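4.3 Gripping and Placing the Small Spur Gear

Complete section 4.2 (finger alignment) before you start. The arm must be homed and the Cerkden controller set to Manual.

1. Check the foam pads on both fingers. Replace a pad if bare plastic shows anywhere on the contact face.

2. Lay the plate flat on the work surface with the gear posts facing up. Do not clamp it yet.

3. Set the grip force to 41 in the Vukero menu. The default of 65 compresses the pads fully and lets the gear tilt.

4. Jog the open gripper over the gear and close at slow speed. The pads should bear on the teeth from both sides and leave the bore clear.

CAUTION: Keep hands off the plate while the arm is enabled. The stop button does not release the fingers.

5. Raise the gear until its lowest teeth clear the plate, then jog toward the target post.

6. Stop short of the post and save the position as point 4. If error 733 appears, the wrist is at its limit. Back off and repeat step 5. 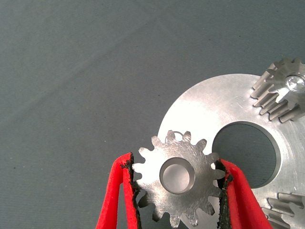
Magaña Workshop, February

Gear held between the foam pads at the edge of the plate, beside the large hole. Two wider gears are already mounted.

7. Lower the gear at slow speed until the bore seats on the post. If the teeth bind against a neighboring gear, raise it, turn the wrist by half a tooth and lower again.

8. Open the fingers fully before retracting.

Note: The Isent finger files use an older pad thickness. Corrected files are in the shared folder under J. Bermúdez.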